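Branditham Neighborhood Food Co-op
Minutes of the General Members' Meeting
Held 2nd April in the upstairs room, Branditham Library

The meeting opened at 7 p.m. with the chair presiding. A quorum was present. The secretary took the minutes.

Minutes of the previous meeting

The minutes of the winter meeting were read. One correction was made: the bread supplier should have been listed as Fülöp Bakery, not Fülöp Brothers. The minutes were approved as corrected.

Membership

The membership secretary reported that the co-op now has 246 paid-up households. Renewal letters went out last month. Members who pay by check were asked to write their household number on the back, as several checks have come in without one. A member asked if a household that moves out of Branditham can stay on the rolls. The chair said yes, under the current rules, but such households may not vote on the lease.

Lease on the Ovuvham Street store

The landlord has offered to renew the lease on the same terms, with one change. The co-op would take over upkeep of the back steps and the loading door. A member who works in construction said the steps need a new handrail and that the co-op should ask the landlord to put one in before signing. Another member said the door sticks and has done so for years. There was a long discussion about who paid for the last repair to the door. The records were not at hand.

Motion: That the board accept the renewal if the landlord first replaces the handrail and repairs the door. Moved and seconded. The motion passed with 83 in favor and 2 against.

Produce section

The store manager went over the plan for produce. Greens now spend too long in the cooler before they are put out, and members have complained about limp lettuce. Deliveries from Kusine Farm will move from afternoon to early morning, beginning with the first delivery in June. Staff hours will shift to match. The manager asked members to stop leaving unwanted items in the wrong bins.

The question of bins against shelves was raised again. Members who shop with small children prefer the low bins. Others said that bending over them is hard and asked for at least one raised shelf. The manager will price a shelf and report back. Signs with larger print were also requested, and the manager agreed to this without a vote.

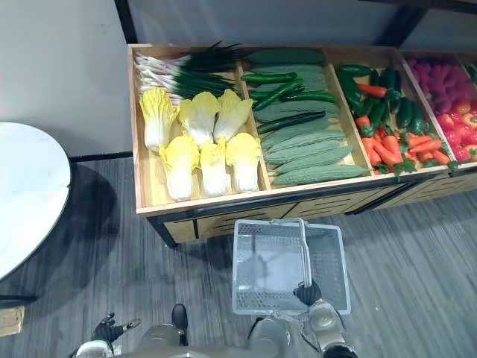

Wooden display case with open bins, stocked with artificial vegetables.

On pricing, a member asked why cabbage is sold by the head at the store and by the pound at the Saturday-style street markets nearby. The manager said that pricing by the head saves time at the register, but heads vary a good deal in size and the complaint is fair. Cabbage will be sold by the pound for a trial period. Green onions will stay priced by the bunch.

Register and bags

Paper bags now cost the co-op more than it charges for them. The board proposed raising the price of a bag by 3 cents. Several members spoke against any increase. One suggested that the store keep a box by the door for clean used bags. A member who had run such a box at another store said it fills up quickly and somebody has to sort it. The item was sent back to the board.

The second register is still out of service. The part has been ordered. Members were asked to be patient at closing time.

Working shifts

The shift coordinator reported gaps in the evening schedule, mostly for stocking and floor cleaning. Members who owe hours from last year will get a note with their next newsletter. A request to let members pay a fee in place of hours was discussed. Opinion was divided and no motion was made. The coordinator will ask for written comments.

It was agreed that the sign-up sheet should stay on the wall by the office as well as online. Shifts may be traded between households if both tell the coordinator the day before.

Newsletter

The editor needs recipes and short articles for the next issue. Handwritten copy is fine if it can be read. Classified notices remain free to members.

Other business

A member asked that the bike rack be moved closer to the entrance. The manager will check whether this would block the ramp.

A member asked for dried beans in smaller sacks. Referred to the buyer.

A lost umbrella and a child's blue mitten are being held at the office.

Next meeting

The next general meeting will be held in June, in the same room. The date will be posted at the store.

The meeting was adjourned at 8:50 p.m.

Minutes submitted by the secretary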